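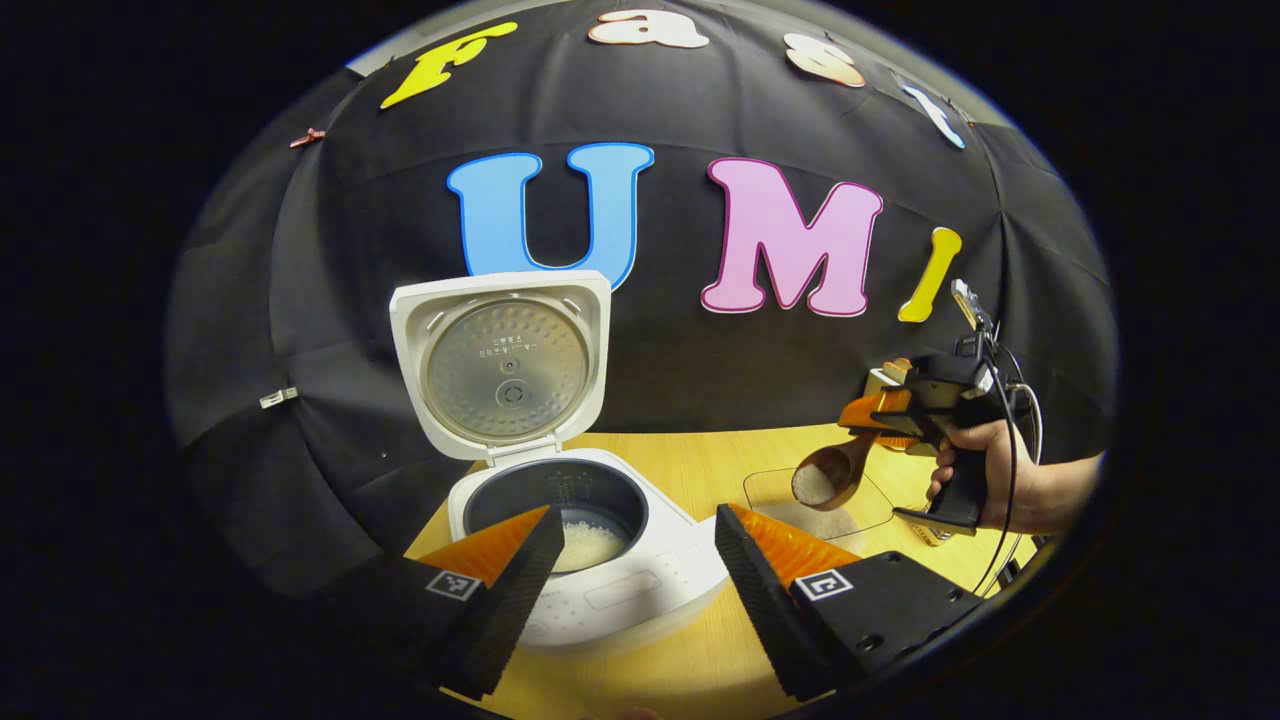
Notes for Prinham residents' evening, May 9, 2022

Start with the number. The charter asks for 3,000 valid signatures to force a local vote on the Larkatport merger. We handed in more, and the clerk struck out 322. We are still over the line.

Why they were struck: old addresses mostly, some people who signed twice. Nine were from Comstead, outside the boundary. Don't argue these.

Next step -- council has six weeks to set a date. Melaniia Mykhailiuk has asked for October. Explain that the council can't refuse the vote, only choose when.

Pause for questions on the wording.

If asked about the Polishchuk report: it covers costs, not the petition. Copies by the door.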